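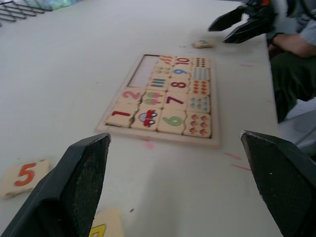
Number puzzle on the bench, 5 still to go back in its tray.

Vutunar Rirkotell two-armed bench robot, reviewed after six weeks in a toy hire workroom

I should start by saying that I am not a machinery person. I run the returns room at Kesunell, where we hire out toys and puzzles to nurseries and childminders, and my usual idea of new equipment is a better label printer. So when the Rirkotell was put in, I was asked to write up how we got on with it in my own words, and I'm afraid my own words tend to go on a bit, so do put the kettle on.

We have 500 sets in the catalogue, and every one of them comes back to us sooner or later in a muddle. Somebody has to tip it out, wipe it, put it back together and make sure it's all there before it goes out again. Wooden inset puzzles are the worst of it (lovely things, children adore them!) and the number ones with the little matching pictures are the fiddliest of the lot. You need the numeral next to its picture, right way up, in the right row, and by mid-afternoon your eyes are swimming. That was the job we most wanted help with.

The Rirkotell has two arms with a gripper on each, and it works over an ordinary table with the tray in front of it and the loose pieces beside. I had pictured something enormous behind a cage, and it is nothing like that, though it does take up more of the room than the brochure led us to expect. We had to move the drying rack under the window, and I still reach for it in the old place.

Now for how it does. With a thick, clean tile lying flat it is very good, and it is patient in a way I can only envy. It comes in from above, takes the piece by its edges, carries it over and lowers it in. If the tile catches on a neighbour it lifts and has another go. It is slow, mind you. Any of us would beat it on a single puzzle, and on the first Wednesday Shahnaz Begum did exactly that, twice, and was very gracious about it. But she was needed on the phone after that and the robot carried on.

Thin pieces are another story. Anything that sits flush against the table gives it trouble, and we now put a rubber mat down for the thin jigsaws, which helps a good deal. It also doesn't care for varnish with a high shine on it under our strip lights. Worn tiles, where a colour has rubbed away, it will sometimes leave on the table and call for one of us, and I'd much sooner it did that than guess.
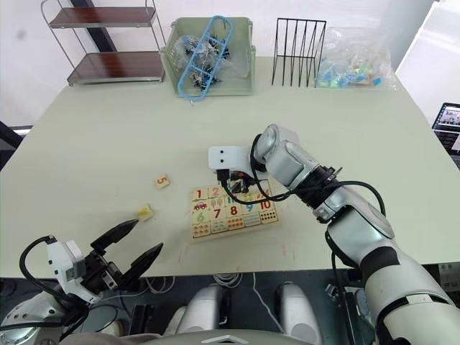 Can ordinary staff set up a new puzzle on it, or do you have to call the makers?

Ordinary staff can do it. You show it the finished tray, then guide it through the first few pieces, and a simple puzzle takes us a tea break's worth of time. We have rung Vutunar for help with the harder ones.

What I really wanted to write about, though, is what it has done to our days. There was worry beforehand, and I won't pretend I didn't share it. Two of my team had spent years on the sorting and were proud of how quick they were. We had a long talk about it in the Ranasinghe Room upstairs, with biscuits, and management put it in writing that hours would stay as they were. They have. What has changed is what goes into the hours. There is more mending and repainting now, more time ringing nurseries about missing pieces, and a lot less sitting hunched over with a sore neck.

There are things we've lost as well. Sorting was when everyone chatted, all round one table, and now we're more spread out. I've also found that minding the machine is tiring in its own way, with all the half-listening for the chime, so we take turns at it and swap at lunch. If you are thinking of buying one, please sort out that rota before it arrives. We did it in a hurry in the first week and there was some grumbling, mine included.

The instructions are clear enough, the stop button is big and easy to reach, and the noise is a low hum that you can have the radio on over. I would like a gentler chime, softer pads for painted pieces, and cables that keep out of the way a bit better.

Four stars from me. I've knocked one off for the thin pieces, and I'll look at that again if the new grippers Vutunar have promised for March are any good.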